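Print this page | E-mail this page

Hokix Long Bench: Owner's Guide
Section 4: Placing, levelling and living with it

By now you have a bench standing on its legs and a small bag of leftover washers. Two of the washers are spares. If you have more than two, go back to Section 3 and have a quiet think.

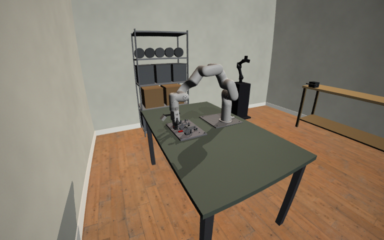
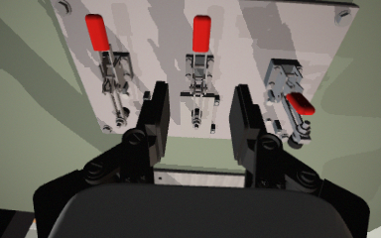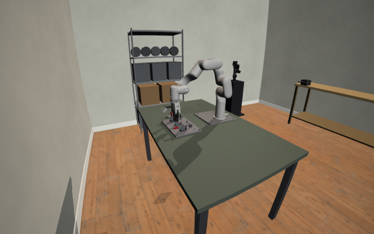 Levelling takes longer than assembly, and most people do it once, badly, then blame the bench for the next ten years. Set aside an afternoon. You will need the 17 mm spanner from the kit, a spirit level at least 600 mm long, a pencil, and a torch for looking under things. The level on your phone will not do. It has been dropped, and so have you, probably, by its manufacturer's support line.

4.1 Choosing the spot

1. Leave 600 mm clear on every side you intend to stand at. Elbows are wider than brochures allow for.

2. Check for power points before you settle, not after. An extension lead across a walkway is a trip hazard and will be found first by whoever is carrying the tea.

3. On a timber floor, find the joists. Tap along the boards and listen for the dull spots, or look for the nail lines. Try to land at least two legs over a joist.

4. Keep the bench away from heaters and out of direct afternoon sun. The top moves a little with the seasons. In July it will be at its smallest and you may notice a faint line of unpainted edge. This does no harm.

CAUTION: The bench weighs 51 kg without anything on it. Two people lift, one at each end. Do not drag it. The feet have rubber pads that grip very well, right up to the moment they peel off and stay behind.

4.2 Levelling

1. Wind all the adjustable feet fully in, then back out two turns each. Everybody now has room to move in both directions.

2. Put the level along the length of the top, close to the back edge. Adjust the back feet until the bubble is centred.

3. Turn the level across the width at one end. Adjust the front foot only. Leave the back alone, however tempting.

4. Repeat at the other end.

5. Check the diagonals. If one diagonal reads true and the other does not, a foot is hanging in the air. Slide a strip of paper under each pad until you find the one that isn't working for a living.

6. Nip up the lock nuts with the spanner. Hold the foot still with your other hand or it will turn with the nut and you can enjoy steps 2 to 5 again.

NOTE: If a foot needs more than 41 mm of thread showing, stop. Pack underneath with a hardwood block instead. A folded beer coaster counts as packing for one evening only.

4.3 The first fortnight

Timber floors settle under new weight, and the bench settles with them. Check the level after a week and again after a fortnight. After that, once a year is plenty.

New owners often report a creak. In nearly every case it is the floor. To find out, have someone walk past the bench without touching it. If it creaks, you own a creaky floor and always did. A little talc worked down between the boards will quieten most of them. The Skála rail kit, sold separately, will make no difference to this and we would sooner you didn't buy it for that purpose.

4.4 Fixing to a wall

Optional, but recommended if you plane, saw or have children.

1. Use the two Valer brackets (bag 47). Fit them to the back rail with the slots vertical.

2. Screw into studs. Plasterboard is a decorative surface and holds about as much as you'd expect of chalk in an envelope.

3. Leave the bracket bolts finger tight, check the level one last time, then tighten.

CAUTION: Check for pipes and cables before drilling. If you rent, check with the landlord as well, who may also be live.

4.5 Cleaning

Damp cloth, mild dishwashing liquid, dry cloth. No metho, no scouring pads. Wipe up glue while it is still glue.

Guide revised 2019-05-29. Spare pads and lock nuts from the Mimville parts counter.

Comments (4)

Reader, unit dweller:
Step 6 got me three times. A bit of masking tape from the foot to the leg stops it turning.

Reader:
Had five washers left over. Went back to Section 3. Found where they went. Thank you, I suppose.

Anonymous:
Is bag 47 meant to be inside bag 41? Mine was and I spent an hour ringing Mimville before I opened it.

Reader, old Queenslander:
The talc worked on the creak. The dog now leaves white footprints down the hall, so sweep up afterwards.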